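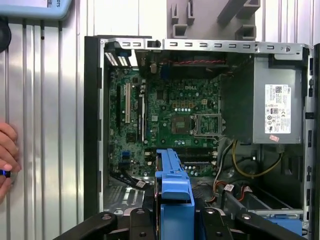 Sumaiya Nanayakkara wrote in to ask how a resident gets a charter amendment onto the ballot in Planwood, and whether a proposal to create a deputy mayor would even count as one. It would. Anything that adds, removes or changes an elected office has to go through the charter, and the charter can only be changed by a vote of the residents.

The steps below are for Planwood. Geltitz and Manole use nearly the same process, with different deadlines.

Step 1. Read the section you want to change

Get the current charter from the city clerk's office or the city website. Check the date on the first page. An older copy without the March changes is still going around, and its section numbers don't match. For a deputy mayor you need the article on executive offices and the article on vacancies. If you change the first and leave the second alone, the charter will have two different rules for who takes over when the mayor resigns.

Step 2. Write the amendment text

Write out the full section as it would read after the change. Underline new words and strike through old ones. Say how the deputy is chosen, how long the term is, what the duties are, and whether the office is paid. "Shall assist the mayor" is too vague to be useful. Name the duties.

Each petition can cover one subject only. A deputy mayor and a new council district are two petitions.

Step 3. File the notice of intent

The form is one page and needs five sponsors, all registered to vote in the city. Attach the amendment text. The clerk stamps both and gives you a petition number, which has to appear on every sheet you circulate. Signatures collected before the number is issued are thrown out.

Step 4. Wait for the form review

The city attorney checks the layout, the title and the one-subject rule. The attorney doesn't rule on whether the idea is a good one. If the petition comes back with corrections, you can refile without starting over, as long as the sponsors stay the same.

Step 5. Collect signatures

You need 971 valid signatures. Each signer prints a name, signs, and gives a street address and date. A post office box is not accepted. The person carrying the sheet signs the statement at the bottom after the last signature is on it, and never before.

Collect extra. On the Cusard Park petition, 124 signatures were rejected, 93 of them for addresses outside the city limits.

Step 6. Turn in the sheets

Bring all the sheets to the clerk at one time and ask for a receipt. Keep copies. If the count falls short, you have ten days to file a supplement.

Step 7. Council hearing and ballot

The council holds one public hearing and then sends the measure to the ballot. It can't edit your text. It can place a competing measure next to yours, and if both pass, the one with more yes votes takes effect. Sponsors may submit a ballot argument of up to 400 words.

Deadlines and forms checked with the clerk's office 8/5/20.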